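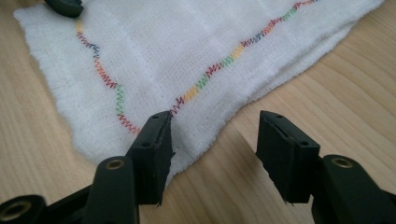 Print | E-mail

4. The bench build and what it can be trusted to show

The claims made for low-cost hand-held grippers have run well ahead of the evidence, and our own first draft was no exception. This section describes the tool as it was built in the shared workshop at Edidberg, the cloth task we set for it, and the points at which we think a reader should doubt us. Figure 1 shows the gripper over one of the cloths.

4.1 Construction

The tool follows the Vudenness plans, which are free to download and assume a builder with a drill press and a patient weekend. Ours took longer. The fingers end in flat black pads with a narrow slot along the tip, and the arms behind them carry brass-colored threaded inserts (Figure 1). The plans say the inserts may be pressed in cold. We tried that on the first pair of arms and lost both to cracks, so the second pair was done with a soldering iron. Kahsay and Tsegaye (the two builders) worked from the same drawings on separate benches, and their fingers did not close to the same gap. The difference was small enough to shim. It was also large enough to make us wonder how many published results rest on a single copy of a tool that only its maker has ever adjusted.

We used two wrist designs, the Rostard and the Sani. The Rostard is stiffer and heavier. The Sani is pleasant to hold and drifts out of line after an hour of work. Supporters of each will tell you theirs is plainly better. We found no reason to agree with either side.

4.2 The cloth task

Cotton gauze was chosen as a hard case. It is thin and loosely woven, it frays, and a finger that grips a little too low meets the table first. Zigzag stitching in multicolored thread was sewn into the cloth, with two lines meeting at a rough point (Figure 1). The stitching makes a fold easier to follow by eye when the recordings are played back. It also stiffens the cloth along each line, and this is a real weakness of the method. A gripper that does well on stitched gauze may be doing well on the stitches. We did not run a plain cloth for comparison, and we should have.

The person holding the tool was asked to pick up the cloth near the point, lift it clear of the wood, and lay it down again. Across the whole study we logged 1737 attempts, of which 43 were thrown out for faults in the recording. The rest are reported in Section 5.

4.3 Reasons for doubt

A hand-held tool is moved by a person, and people are good at cloth. When a lift goes well, the credit may belong to the wrist of the holder and have little to do with the finger pads. Much of the writing on home-built grippers passes over this quickly, or treats the recordings as if they already proved that an arm could repeat them. They prove that a person could do it while holding an awkward object.

Wear is the second problem. The left pad has nicks and scuffs along its edges, and we did not record when these appeared. Tsegaye swapped the pads once, in August, and believes the grip on thin cloth improved — Kahsay, using the same pads, noticed no change. We have left both opinions in the build notes.

Last, there is cost. The parts list is cheap if the workshop, the iron and the labor are free. At Edidberg they were.

Print | E-mail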